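Bowel screening kit came back "further tests needed" – how long is the wait and what do I eat?

Posted in Screening and Prevention, August

plukau_walker

I turned 50 this year and did the home bowel screening kit. The letter says they found traces of blood and I should have a colonoscopy. I have no symptoms and nobody in my family has had bowel cancer. The nurse at the Devholm clinic rang and went through my medicines, but I forgot to ask half of what I wanted to.

Mainly, is it normal to be asked to stop iron tablets, and how strict is the diet beforehand? I work shifts and eat a lot of bran and nuts.

2 replies

Dreder

Yes, iron is normally stopped about a week before, as it makes the bowel harder to see and harder to clear. Go by the date on your own sheet if it differs.
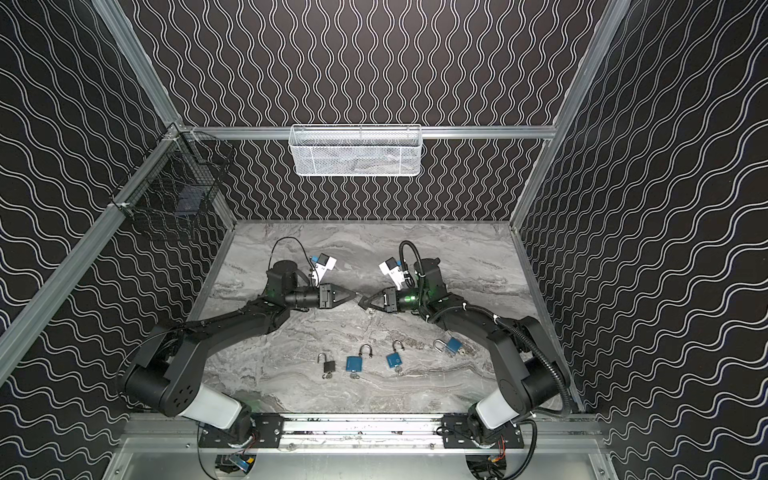

2 min read

The diet is usually low fibre for the last couple of days, so no bran, nuts, seeds or wholemeal bread. White bread, plain chicken, eggs and white rice are fine. Then clear fluids only once you start the laxative drink. Mine was at 7 in the morning and I had to take the second dose in the middle of the night, so if you work shifts ask for an afternoon slot.

A positive kit doesn't mean cancer. Piles or a small polyp can do it. They took 2 polyps out of me during the test and I went home the same day. If you have sedation you can't drive afterwards – sort out a lift before you book.

Ring the clinic again with the rest of your questions. They are used to it.

vlachopoulos300

Had mine last year, the drink is worse than the test. Chill it and use a straw. Don't plan on leaving the house once you've started. Can't help on the iron, I wasn't on any.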